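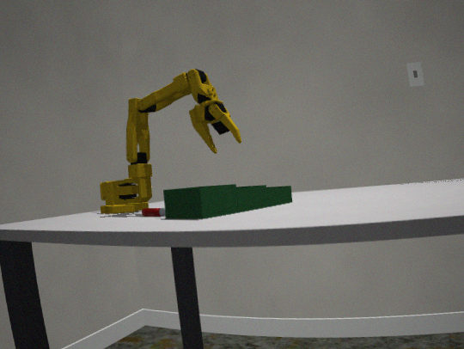
Saturday, glue bench: hide glue again

Third batch this month. The pearl glue from Hanov went in to soak at eight, 200 g to 2 parts cold water, and by ten it had swollen up like frogspawn, as it should. Kept it at 60 on the ring. Gert's thermometer disagrees with mine by four degrees and I've decided to believe mine, on grounds of loyalty.

Rubbed joints on the beech offcuts, no clamps. Left pair held when I leaned on it. Right pair came apart with a polite little click. Suspect I'd planed that edge hollow and then told myself I hadn't.

Things to change:
— warm the wood first (the shop is cold before noon, even in July)
— thinner glue, it should run off the brush in a string
— stop answering the phone with a brush in my hand

Tried the old batch from the fridge as well. Smelt like a wet dog with opinions. Into the bin.

Sanding: went up to 2000 on the walnut lid, then on to 3000 out of pure vanity. No difference to the eye once the shellac was on. A good deal of difference to my elbow. Will stop at the coarser one next time and spend the hour on the hinges, which are still crooked and still my fault.

Brimiler flakes dissolved overnight bar a few bits of grit. Strained through an old stocking (clean, before Ladan asks).
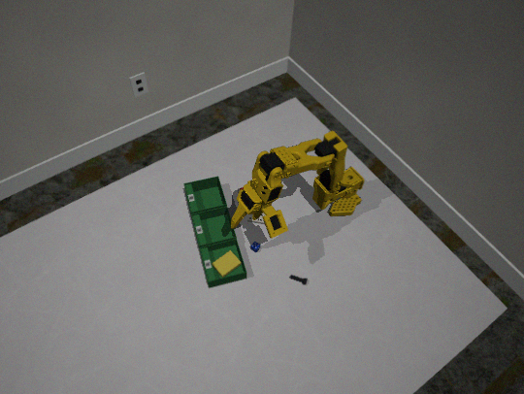

Desta Woldegiorgis thinks I'm blaming the wrong thing: the glue is fine, the joint was starved, and I rubbed it for so long that there was nothing left inside to stick. Two or three strokes, then hands off. Also wants the glue brush back.

Fair. Will redo the right pair on Monday's offcuts with fewer strokes and a heat lamp on the edges. Brush returned, mostly clean.

Recent entries
Shellac, second attempt
Crooked hinges, part one
Sharpening the Wendia plane
Kagiso's drawer that won't close
Where the good clamps went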